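Chapter 7
Setting Up a Mobile Arm for Floor-Level Work

The cell in this chapter is a training bay at Vitton's Florport site. A single mobile arm picks footwear off the floor and places it on a two-tier rack, and it also takes footwear off the rack. There is no fence and no conveyor. The bay was first set up by Han-gyeol Yeo, and the setup sheet used here is the one Hae-won Bae keeps for it now.

Most of the setup time goes into the floor and the rack. Clear the floor, then walk it and look for raised joints between boards. Mark the rack position before you teach any points. If the rack moves by more than 10 mm, the taught points have to be checked again.
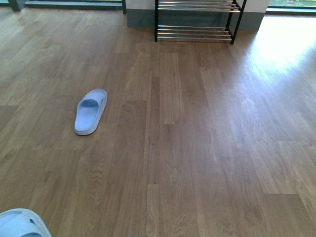 Light is the next item on the sheet. The head camera sets its own exposure, and a glossy floor near a window can fool it. Run the exposure check in January light and again in summer if the bay is used all year. At Florport the check is done at 10 in the morning and repeated after lunch – the sun has moved by then, and the bright area on the floor has moved with it.

The gripper comes after the camera. Check the fingers for wear with the power off. Wipe the notched edges with a dry cloth and look for bits of foam or thread. Grip force on this cell is set to 12 N for soft soles. A higher setting leaves dents in foam, and a lower one lets a heavy shoe turn in the fingers.
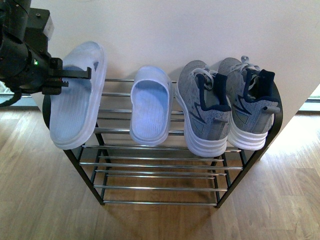
Figure 7.1 Gripper holding a slide sandal above the top shelf of the rack.

The cable needs its own check. Move the wrist slowly through its full range and watch the loop. It should hang free and never pull tight at the connector. Vitton replaces the cable every 800 hours and writes the change in the cell log, along with the name of the person who did it.

With the arm parked, measure the rack. The Dubey controller asks for the height of each shelf and the position of both front legs. Take all of these from the floor, not from the wall. 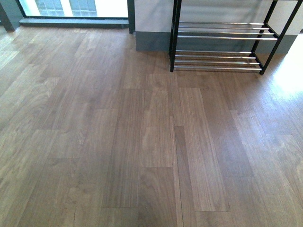
142

Enter the values by hand the first time. The Zukus calibration tool can read them in later, but it will also copy any mistake made here. Save the file under a new name – do not write over the last good one.

The final step is a slow run. Set arm speed to its lowest value and keep one hand near the stop button. Watch the finger as it comes down beside each item. If it touches the floor first, raise the approach point and try again.
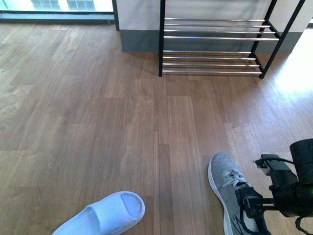 Figure 7.2 Gripper finger against a knit sneaker on the floor.

Repeat the slow run until the finger comes down in the same place each time, then go to normal speed. After 400 picks, stop the cell and look at the fingers again. Section 7.1 begins with the floor check and gives the full form to fill in.

Vitton Training Press, Florport. All rights reserved. Contact | Back to top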